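Notebook, handling group
8/3/20
Visit to Fimley, open day at the Navum demonstration space

Went over with two of ours. Arrived later than planned, car park full, missed the welcome talk. Slides are supposed to go up on the shared drive at their end, have asked for access.

Morning was the big stuff. Miettinen palletiser on the ground floor, running cartons off a short conveyor on to a pallet and back again all day. Quoted 452 cartons an hour for mixed sizes. It stopped twice while we stood there, both times on a label sensor, and the operator cleared it from the panel without going inside the guard. Worth noting for our own line – the reset takes one button and you can read the fault text from the walkway. Ours still needs the laptop.

Clillano had a stall with grippers and spare fingers. Picked up the catalogue. Soft pads are quoted for 2000 cycles before changing, the harder compound for 3000. I asked what the load was for those figures and was told it would be emailed. Nothing in the inbox yet. Pads for our size are sold in packs of 10, which is more than we want for a first trial.

Lunch was sandwiches upstairs. Talked to a pair from a packaging firm who have the same trouble we do with thin lids sticking together in the stack. They blow air across the top one. We tried that in March last year and gave up, but they use a much flatter nozzle. Have a sketch of it on the back of the programme, to be copied in here.

Afternoon was the part I came for. Upstairs they teach handling tasks by having a person do them with a gripper in each hand, the idea being that the movements are recorded and used for the arms later. Small groups only, we were in the second. The enclosures are numbered on the floor and kept dim, with the curtain across. Low table, carpet, not much else near the work.

The task list they handed round was ordinary household things: lids, handles, latches, bags. I would have liked more parts with a proper fit to them, but I can see why they start there. The carrying case was the one I watched longest. A lid and a tall handle on the same side of the thing means the two hands want the same bit of space, and that is exactly our problem with the tote covers. 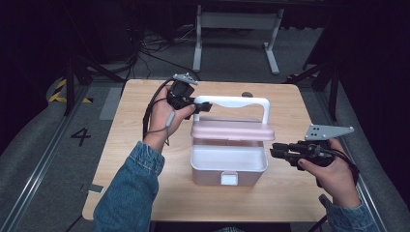
Enclosure 4, the pink and white case with its lid up a little. Both grippers clear of the box.

Points from that session:
– Cable comes back along the wrist. Asked whether it pulls, was told you stop noticing. Would want to try a full shift before believing it.
– Parallel jaws on both hands. No quick change, they swap the whole unit.
– The table is light wood with rounded corners. Ours is steel and shiny and I think that will matter for the cameras. Try a matt sheet over it first.
– Nobody could give me a figure for how many repeats a new object needs. Answer was that it depends on the object.

We were offered a go but the group behind was waiting, so only one of us had a turn, with a different object. Comment was that the grip is comfortable and judging depth at the fingertips is the hard part.

To do: chase Clillano for the load figures. Ask Navum if they would take one of our tote covers for a half day. Measure the space by the old press, with a curtain rail in mind. Copy the nozzle sketch. Mileage form.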